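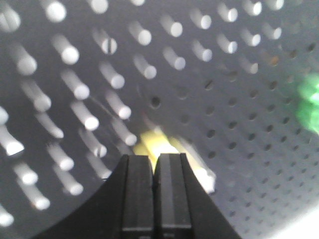 # Visit to the Zumach works, Hafstein

06/05/2020

We went over to Hafstein to see how Zumach make their perforated sheet, and to settle the hole size for the Stisar reading room before the order goes in. The works is at the far end of the industrial estate, past the timber yard. The sat nav stops at the wrong gate. Go on to the second one and ring from the barrier.

The tour started in the sheet store. Flat sheet comes in on pallets and is kept under cover in low stacks, with a paper layer between the better finishes. Each stack has a card giving the thickness, the supplier and the date it arrived. Offcuts go in a rack by the door and are used for samples, so if you ask for a sample you get whatever thickness is in the rack that week. Worth knowing if you are comparing two suppliers.

The punching hall is the loud part. Ear defenders are handed out at the door and you can't really talk until you are out again, so our guide stopped first in the corridor and went through what we were about to see. A sheet is clamped, the tool comes down in rows, and the sheet moves on a step after each stroke. The waste discs drop into a skip underneath and are sold back as scrap. The press we watched was running at 415 strokes a minute on a ventilation order. The older press next to it is kept for short runs and was having its tool changed.

After punching, the sheets are never quite flat. They go through a set of rollers to take the bow out, then through a wash to get the oil off. Large round holes close together give the most trouble at this stage, and Zumach will ask for a plain margin on all four sides if they can get one. Our drawing has a margin on 2 sides only. They said it could be done but it would need an extra pass through the rollers, and they will price it both ways.

Coating is done in a separate building across the yard. Holes under a certain size can fill with powder if the coat goes on too thick, and there is a shelf of rejects showing what that looks like. Matte grey is their most ordered finish by a long way.

The last stop was the showroom, a plain room with finished panels you can walk up to. This was the most useful part for us. Small round holes on a regular grid change a great deal with where you stand. With light behind the sheet they read as bright points, and with nothing lit behind they turn into dark dots. From a low angle the rows close up and the far end looks nearly solid. None of this comes across from a sample the size of a postcard, and I would ask to see a full panel before deciding anything.

We also asked about the Ronutik backing felt, which Zumach can fit before delivery. It adds a week. With the felt on, no light comes through at all, so it would suit the back wall - not the screen by the windows.

Prices depend on quantity, with the first break at 700 panels. We are well under that.

Still to do:

- send the revised drawing with the margin marked
- ask for the price with and without felt
- confirm an August delivery slot

The canteen closes early, so eat before you go.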